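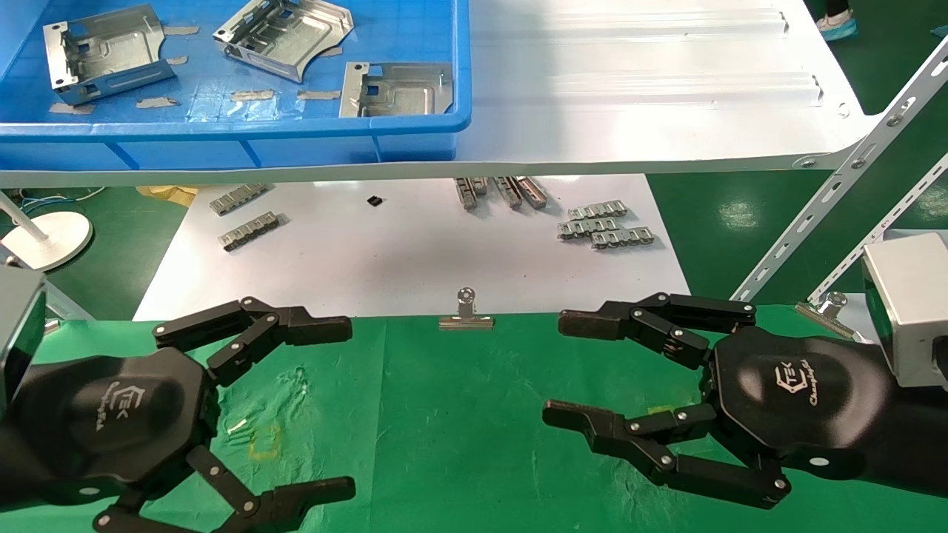

Two black robotic hands above a green work surface.

Home Browse Religion and Society Recent changes Random article

Stullstead Declaration

Reading time: 4 minutes

The Stullstead Declaration is a statement on church membership, race and property issued by a group of Protestant congregations in the town of Stullstead and the neighboring suburb of Postwood. It acknowledges that several of the signing churches were founded on land whose deeds barred sale to Black buyers, and it commits them to "repair in proportion to benefit." The phrase is not defined anywhere in the text. Supporters describe the declaration as a turning point in local church life. The evidence for that is thin, and most of it comes from the supporters.

Background

Postwood was laid out as a streetcar suburb by the Lustex Land Company, which wrote racial restrictions into its sales contracts and gave corner lots to any white congregation willing to build within two years. At least five churches took the offer. The restrictions became unenforceable long before they were removed from the paperwork, and in some cases they were never removed at all.

Later accounts often say that the churches "did not know" about the deed language. This is hard to accept. The surviving minutes of one congregation record the clause being read aloud before the vote to accept the lot, and a parish newsletter reprinted it with approval. What members knew two generations later is a separate question, and the declaration tends to run the two together.

Drafting

The text was prepared by a working group led by Prasert Onsri, a retired hospital chaplain who had published a short study of the Lustex deeds. Onsri's original draft ran to 33 pages and named the churches that had received free lots, with an estimate of present land value for each. The version put before the congregations was much shorter. The names were moved to an appendix, and the estimates were dropped.

Why they were dropped is disputed. The working group's own history says that the figures were unreliable and would have distracted from the theology. Onsri later wrote that no one had challenged the method until the totals were known. Both explanations may be partly true, but only the first appears in the official history, and the minutes for the August meeting at which the change was made have not been released.

Content

The declaration has four sections. The first is a confession in general terms. The second summarizes the history of the lots. The third argues from the story of Zacchaeus that repentance without restitution is incomplete. The fourth lists commitments, among them pulpit exchanges, a shared reading program, an annual service of lament and a fund for first-time home buyers.

Only the last of these involves money. The fund has no minimum contribution, and the text allows a church to count "gifts in kind" toward its share.

Adoption and signatures

The declaration was made public on 2018-10-24. The organizers announced that 118 congregations had signed, a number still repeated in most reference works. The published list does contain that many entries, but it includes campus groups, two retreat centers and a number of house churches that cannot be traced elsewhere. A count limited to congregations with a building and regular services would be lower. How much lower depends on who is doing the counting.

A companion pledge for individuals collected 662 names. It was open to anyone, and signers were not asked where they lived.

Reception

Coverage in the religious press was warm. Black pastors in Stullstead were more divided than that coverage suggested. Some signed and took part in the pulpit exchanges. Others declined, among them Rev. Farías, whose mixed Black and Latino congregation had been refused the use of a Postwood sanctuary after a fire. Farías objected that the document asked the injured party to attend a great many services.

Conservative critics argued that guilt cannot be inherited and that the text confused the gospel with politics. The declaration says very little about guilt and a good deal about property, so this criticism seems aimed partly at a document its authors did not write. The stronger objection, that the commitments cannot be checked, has never received a full reply.

Effects

Claims about results should be read with care. The reading program reported over 522 participants in its first year, but this figure adds up attendance at separate sessions and so counts regular readers several times. The home buyers' fund has made grants, though it publishes neither their number nor their size. Three churches have formally struck the old clause from their deeds. That can be confirmed at the county office, and it required no declaration.

See also: Restrictive covenants; Restitution in Christian ethics; Church property

Comments (3)

deedreader: The appendix is missing from the online version. The library copy has it, stapled in the back.

M.T.: I went to the reading group for both years and got a lot out of it. Seems unfair to judge the whole thing by attendance sheets.

postwood_native: Can someone add a source for the minutes where the clause was read out? My grandmother's church always said there weren't any.

Previous article Next article Back to top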